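L'agence Zedov, architecture et aménagement intérieur, recrute pour son atelier un ou une **architecte d'intérieur chargé(e) de projet**, en contrat à durée indéterminée et à temps plein. La prise de poste est prévue en décembre.

## Contexte

L'agence a été retenue pour la reconversion des anciens entrepôts Liao, ensemble de 2 442 m² destiné à accueillir des bureaux, un centre de documentation et des salles de réunion ouvertes aux associations professionnelles. L'opération porte sur deux niveaux et comprend un volet acoustique important, mené avec le bureau d'études Plisard.

L'équipe compte huit personnes. Le ou la titulaire du poste sera placé(e) sous l'autorité de la direction de projet et travaillera en lien constant avec le maître d'ouvrage.

## Missions

- Élaborer les plans d'aménagement, de l'avant-projet sommaire au dossier de consultation des entreprises.
- Rédiger les pièces écrites des lots cloisons, faux plafonds, sols souples et mobilier fixe.
- Constituer et tenir à jour la bibliothèque de matériaux et de teintes du projet -- échantillons physiques et modèles numériques.

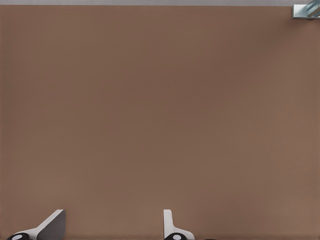

- Participer aux réunions de chantier et en établir les comptes rendus.
- Assurer le suivi des réserves jusqu'à la réception des ouvrages.

## Profil recherché

Diplôme d'architecte d'intérieur ou d'architecte, complété par une expérience d'au moins deux ans en agence. Une pratique confirmée de la maquette numérique et du rendu est exigée. La connaissance de la réglementation applicable aux établissements recevant du public est indispensable ; celle du réemploi des matériaux sera appréciée.

Des déplacements sont à prévoir sur le site de Sillport, à environ 8 km de l'agence. Le permis B est souhaité.

## Conditions

Rémunération selon expérience et convention collective des entreprises d'architecture. Titres-restaurant, prise en charge partielle de l'abonnement de transport, deux jours de télétravail par semaine hors période de chantier.

## Candidature

Le dossier comprendra un curriculum vitæ, une lettre de motivation et un portfolio au format PDF, dans lequel le rôle exact du candidat ou de la candidate sera précisé pour chaque projet. Il est à adresser à l'agence avant la fin du mois de novembre, sous la mention « Chargé de projet -- Liao ». Les dossiers incomplets ne seront pas examinés.

Les personnes présélectionnées seront reçues en entretien à l'agence et présenteront un projet de leur choix.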